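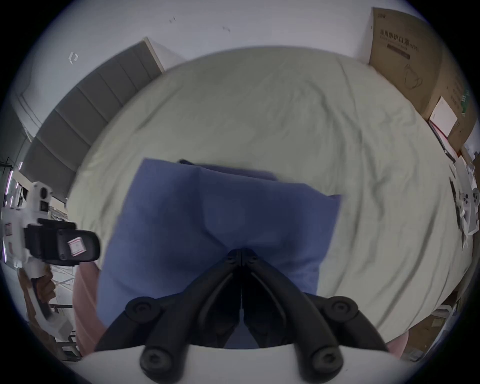

I have never trusted anyone who folds laundry on the bed. A table has corners, it stays put, and it's the right height for my back. Esko Heinonen has been telling me for years that I'm wrong, and in April he sent me a link to something called the Hakala method, which is a 30-minute video about folding towels on your mattress. A blue towel on a wrinkled green-gray sheet is a decent argument against it. The towel is folded into a rectangle, more or less, but the upper edge is lifting and the middle sags into a dip, because there's a mattress under it and mattresses give. You can't press a crease into something that sinks when you press it.

The video also says to "smooth the base layer first." So before I fold the laundry, I'm supposed to iron the bed? No thanks. I tried tugging the sheet tight at the corners and got long diagonal creases instead of short ones.

Then there are the products, of course. Plundisico sells a folding board (22 dollars for a sheet of plastic with hinges) and Flelasero has a spray that claims to "relax" cotton. I bought the spray. It smells like a dentist's office and my towels were exactly as relaxed as before. I'm sending it back if I can find the receipt.

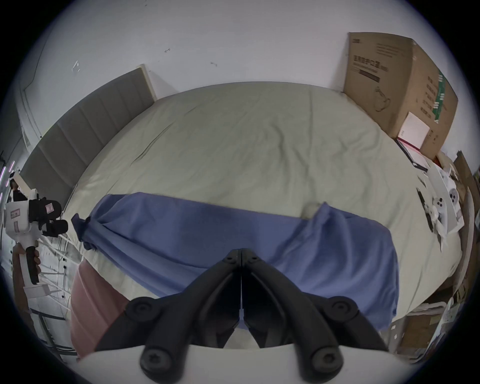

My other complaint is what happens between folds. Put a towel down on a bed for a second and it's a heap again, bunched up at one end and hanging loose at the other. On a table I can at least pin one side with my elbow. Ileana Barbu says I should shake it out, lay it crosswise and work from the middle, and she does get nice results, but she would get nice results on a gravel driveway.

I'll give the bed people one thing: there's a lot of room. A bath towel hangs off both sides of my kitchen table, and the big ones drag on the floor if I'm not careful. For those I might give in. Hand towels and dishcloths are staying in the kitchen, and Esko can keep his links to himself until I've finished the basket from last week.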